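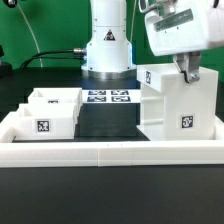
Arm, parts and enclosure on the bench. The gripper finger is at the top of the tall cabinet.

How to budget for a tabletop manipulation cell

By Zorica Obradović

The quote for the arm is the easy part of the budget. It arrives as one line, it has a tax rate, and purchasing knows what to do with it. The rest of the cell comes in pieces from several suppliers, and the pieces that get left off the first request are the ones that hold up the start date. The steps below are in the order we used for the Fulthorpe cell and again for Mikisura. They assume one arm, one gripper, one table and a set of printed parts.

Before you start, you need a floor plan of the room, the arm maker's mounting drawing, and a spreadsheet with a column for lead time as well as price.

Step 1. Fix the task before the arm

Write down the largest and heaviest object the gripper will hold, and where it has to be set down. Add the weight of the gripper itself, plus any bracket between it and the arm. Compare that total with the rated payload at the reach you need. Some data sheets list payload only for a favorable pose, so ask for the load chart.

Do the same for height. If an object has to be lifted over a wall or into a tall cabinet, the clearance you need is the height of the wall plus the height of the object, plus a margin. We use 28 mm as the margin. Reach at table level says little about reach at that height.

Step 2. Price the table with the arm

A light desk will move when the arm stops suddenly. Budget for a rigid top and a frame that can be bolted down or weighted. Get the hole pattern from the mounting drawing and have the table shop drill it. Drilling it later in the lab costs an afternoon and usually a second top.

Matte black is a sensible finish if cameras will be used. It still reflects under strong light, so put a sample under your own lamps before ordering the full sheet.
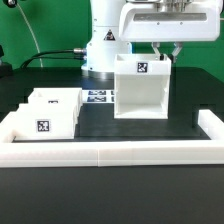
Step 3. Decide which parts you will print and which you will buy. Boxes, drawers and cabinets for the arm to handle are cheap in material and expensive in printer time, and the printer time belongs in the budget. Enter hours per part, then add a reprint allowance of one part in 4. Long pieces such as border rails rarely fit on a print bed in one run; plan them as segments with a seam, like the front rail here, and allow time for fitting the joint. If each box carries its own marker on the front face, as ours do, model a flat area for it and include marker sheets and adhesive as separate lines. Order spare filament from the same batch if color matters to your vision setup.

Step 4. List the cables

Every device on the table gets its own row: power, data, emergency stop, camera. For each row enter connector type, length, and the side of the base it leaves from. Measure length along the route the cable will take, with the arm in its farthest pose where that applies. Then buy the next length up.

Check the bend radius near the base connectors. If the plugs leave sideways, that space has to be kept clear of objects and walls, which can shift the whole layout.

Step 5. Backdrop, lighting and cameras

Budget the backdrop as a fixed item with its own stand or rail. A plain, saturated color makes segmentation easier, provided none of your objects share it. Cameras need mounts stiff enough that calibration survives someone leaning on the table.

We put 200 dollars against clamps, brackets and fasteners, and spent almost all of it.

Step 6. Spares

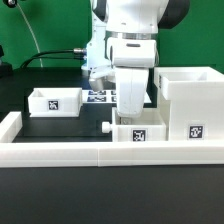 For the gripper, order one full set of spare fingers and pads with the original purchase. Shipping a single pad later can cost more than the pad. For printed parts, keep the files and one spare of whatever the arm touches most. Markers wear and peel, so print extra sheets on the same stock and store them flat.

Step 7. Sequence the orders

Place the arm and gripper orders first, then the table. Printed parts can start as soon as the layout is frozen. We got quotes from Rinix and Petek for the frame, and the delivery dates differed by 2 weeks, more than enough to decide it.

Hold the camera order until the table is in the room and you have measured the real viewing distance. Book the electrician for the day after the table is due. Ours came on a Thursday, before the table did, and had to be booked again.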